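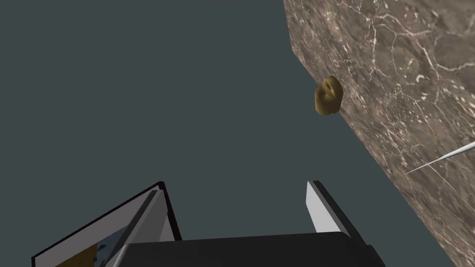
**Do I need a real arm to use any of this?**

Everything in the repo was recorded in simulation, and you can load it, replay it and train on it with a laptop and a bit of patience. The only part that wants hardware is recording new demos, and even then it's a hand controller and not an arm.

# Toveck

Toveck is my set of teleoperated pick demos for a simulated arm with a two-finger gripper. I drive the arm by hand, the simulator writes everything down, and you get the episodes plus the scripts I used to make them. I started it in September as a way to test my own imitation learning code without begging for bench time, and it grew (as these things do!) into something other people kept asking me to share. So I finally sat down one Friday and wrote a proper card for it.

If you only want the loader, skip to "Getting it running." If you're deciding whether the data suits your project, please read the part about my driving first. I have habits, and your policy will pick them up.

## What's in the box

There are 91 episodes in the main split and 12 more held out. Each one is a single attempt at a single target, from the moment I take control until I press the end button. The views come from a camera behind the gripper, looking out past the fingers, so you mostly see what the hand is heading for and very little of the arm itself.

Targets are smallish lumpy things on or near a veined marble slab, with plain dark gray everywhere else. I like the slab because it's busy. My first round used a flat white table and every policy I trained looked like a genius until I changed the color.

Every episode folder has the same files:

```
episode/
 frames/ rendered views, one per control step
 actions.npy what I commanded
 state.npy what the sim says the arm did
 meta.json seed, target, outcome, notes
```

`actions.npy` and `state.npy` are not the same thing and I can't say this loudly enough. Commands are where I told the hand to go. State is where it went. There's a lag between them, and if you train on one while evaluating with the other you'll get an arm that stops short and hovers. I lost most of a week to that.

## How I record

The input is a handheld controller mapped to the gripper's pose: move my hand, the gripper moves; squeeze the trigger, the fingers close. There's a clutch button so I can let go, shift my hand to a comfortable spot and take hold again. Clutched stretches are left in the recordings, flagged in `meta.json`, and the loader drops them unless you pass `--keep-clutch`.

The bridge between controller and simulator is called Fliltholm. It began life as one long Python file and it still sort of is, sorry. It reads the controller, smooths it a little, and sends out targets. The smoothing value is 8 by default. Lower feels twitchy, higher feels like steering a boat. If you change it, write it down in your notes, as mixing smoothing levels in one training set gave me much worse grasps than sticking with either one.

My routine goes like this:

1. Load a seed and look before touching anything.
2. Open the fingers all the way and line up with the target while still well back from it.
3. Come in along one smooth path. No wiggling to "check" the distance!
4. Close, wait a beat, lift.
5. Press end, then mark the outcome by hand.

Step 3 is where I used to mess up. I'd creep in, back off, creep in again, and the policy learned a nervous little shuffle that never ended in a grasp. Now if I catch myself doing it I throw the attempt away and go again. Failed grasps that came from a clean approach are kept, though, and labeled `miss`. They're useful if you're training anything that has to judge its own success.

## Things I do when I drive (and your policy will too)

- I approach from the left more than the right. I'm right-handed and that's just how my wrist wants to go.
- When a target is at the edge of the slab, I slow way down before the seam. It's deliberate. The change in surface under the target is a spot where I've caught a fingertip plenty of times.
- I keep the fingers wide open until late, wider than the target needs. Good for forgiving grasps, bad if your scene is crowded.
- I ignore distractors. Thin things lying on the slab, like rods, are never targets here, and I steer around them without doing anything clever.
- I get sloppier late at night. The recording hour is in the metadata if you want to filter on it, and I won't be offended.

One fix for the left-side thing is mirroring the episodes. There's a script for it, `tools/mirror.py`, and it flips the frames, the commands and the state together. Don't mirror only the frames. Ask me how I know.

## Getting it running

```
pip install -e .
python -m toveck.fetch
python -m toveck.replay --episode first --speed normal
```

Replay opens a window and plays my commands back through the simulator. It should look smooth. If the gripper jumps at the very start, your simulator build is loading the arm in a different rest pose; add `--snap-start` and it'll settle.

To record your own:

```
python -m fliltholm.bridge --smooth 8
python -m toveck.record --out my_demos/
```

Start the bridge first. If you start the recorder first it waits forever without a word, and I keep meaning to make it complain.

To train the baseline, use `python -m toveck.train --config gunn.yaml`. Gunn is the small behavior cloning model I use for sanity checks. It's old-fashioned and quick to train, and it'll tell you whether your data is broken long before a big model would. I train it for 50 epochs. Past that it memorizes the marble, as far as I can tell, and starts doing worse on seeds with the slab turned.

## What it's bad for

Please don't expect this to carry over to a real arm as is. The lighting is soft and even, the background has nothing in it, and contact in the simulator is kinder than contact anywhere else. I've had decent luck using these demos as a warm-up before a small batch of real ones, and that's as far as I'd push it.

It's also one task from one person. No handovers, no two-arm stuff, no placing into anything. The lift is the end.

And there's no depth. I turned it off early to save disk space and regretted it later. You can get it back by replaying with `--render-depth`, but the simulator doesn't step exactly the same way on every machine, so check a few episodes against the stored state before you trust it.

## Outcome labels

| label | meaning |
|---|---|
| `lift` | target came up and stayed up until I pressed end |
| `slip` | target came up, then dropped |
| `miss` | fingers closed on nothing, or pushed it away |
| `skip` | I bailed; kept only for debugging |

`skip` episodes aren't counted in the split sizes and the loader hides them. I label everything myself right after the attempt, so a few borderline slips may be down to my mood. If you find one you disagree with, open an issue with the seed and I'll look at the replay.

## Contributing

I'd love demos from other people, left-handers most of all! Record with the default smoothing, leave your misses in, and put a line in the notes about which controller you used. Please don't trim the starts. The bit before you move looks boring, but it teaches the policy what "not moving yet" looks like, and mine got very jumpy when I cut it.

Pull requests for the bridge are welcome too. If you want somewhere to begin, the reconnect logic is a mess.

## Still to do

- Port the viewer to Fasesine, the browser front end I've half finished
- Randomize the slab texture
- Make the recorder complain when there's no bridge
- Depth, from the start this time
- Re-record the held-out seeds with the newer clutch mapping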